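Filed under: Teleoperation, Lab Notes

May 6, 2023

The manipulation group at Golluvura has completed its first full month of demonstration recording with the glove-based control arrangement. I have been asked several times, by colleagues at Brornambridge and by readers of this blog, to set out how the sessions are organized and what we have learned from them. The views below are my own and do not commit the group.

Our earlier demonstrations were recorded by kinesthetic teaching. An operator took hold of the arm, moved it through the task, and released it at the end. The method served us well for large motions such as opening a drawer. It served us poorly for tasks in which the fingers do most of the work, and by December it was clear that desk items (pens, clips, small caps) would require something else. Anel Swanepoel proposed that the operator should wear the instrumentation and perform the task directly, with wrist pose taken from a tracked controller and finger posture taken from a glove. Her proposal was adopted with few changes.

The task we chose to begin with is a modest one. Pens are placed on a table beside a cup, and the operator is to pick them up one at a time and return them to the cup. I had expected it to be recorded in an afternoon. A pen offers very little to hold, it rolls, and it must be turned upright before it will go over the rim. Each of these steps is a place where the recorded hand and the robot hand may come to disagree.

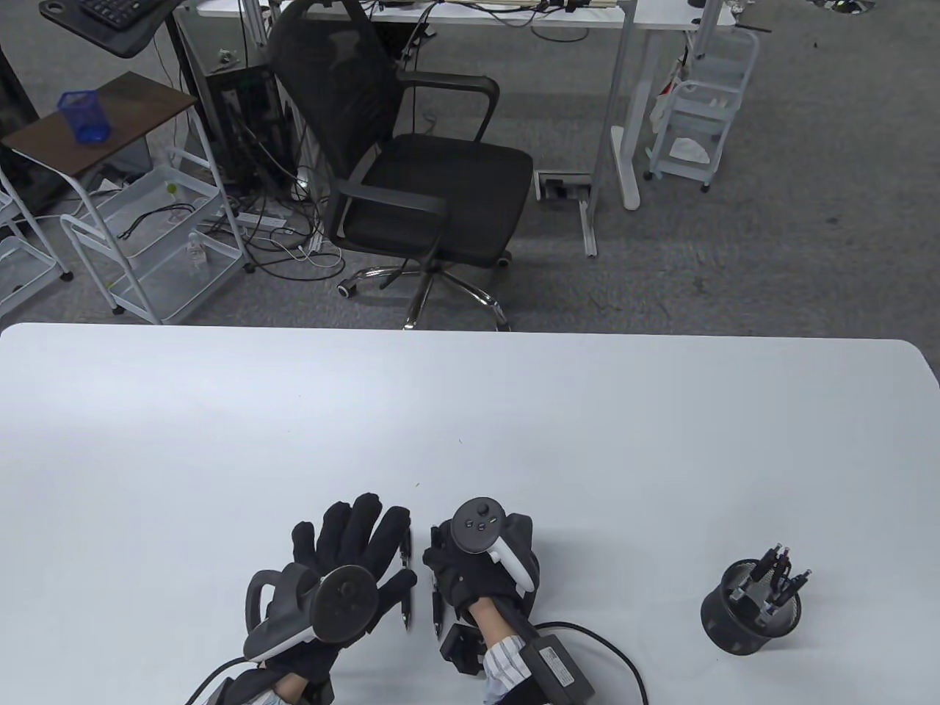
Reading time: 4 min

Both hands are instrumented during a session, including when only one of them is expected to touch a pen. The second hand is frequently used to steady or reorient an object without the operator intending it, and we would prefer to have that motion in the record. The controllers are strapped over the gloves so that the fingers remain free. Operators are asked to spread the fingers of each hand at the start of a session and to hold them open until calibration has been confirmed aloud by the second person in the room.

Cable routing has received more attention than I would have predicted. Bongani Nel, who has recorded more demonstrations than anyone else in the group, asks that every cable be led back toward the operator and off the near side of the table. Before this was made a rule, we discarded a number of recordings in which a cable had dragged a pen sideways. He also recommends checking the straps at each break. A controller that has shifted slightly on the back of the hand produces a wrist pose that looks entirely plausible and is wrong throughout.

We set ourselves a target of 500 demonstrations for the pen task. A session is limited to 10 minutes of continuous recording, followed by a rest with the gloves off. The limit was introduced at the request of Lizelle Radebe after she reviewed her own data and found that her grasps became hurried and her wrist dropped toward the table as she tired. I reviewed mine afterward and found the same.

On the matter of failed attempts, the group has not reached agreement. Marthinus Khumalo maintains that a dropped pen followed by a recovery should be retained and labeled, given that the robot will certainly drop pens of its own. Others hold that such recordings weaken the policy at this early stage. For the present we retain them in a separate folder. There were 89 at last review, and we intend to train with and without them before the question is raised again.

Transfer to the robot hand remains the weakest part of the work. The human thumb rolls a pen against the side of the index finger with great ease, and our hand has no equivalent motion. Operators have therefore been instructed to avoid rolling the pen in the fingers and to reorient it by turning the wrist. It feels unnatural for the first several attempts. Keabetswe Potgieter has drafted a one-page guide on the subject, and new operators are required to read it before putting on the gloves.

The next task will be capping and uncapping, for which both hands are required. I expect to report on it here once the calibration procedure has been revised. Requests for the operator guide may be directed to Keabetswe.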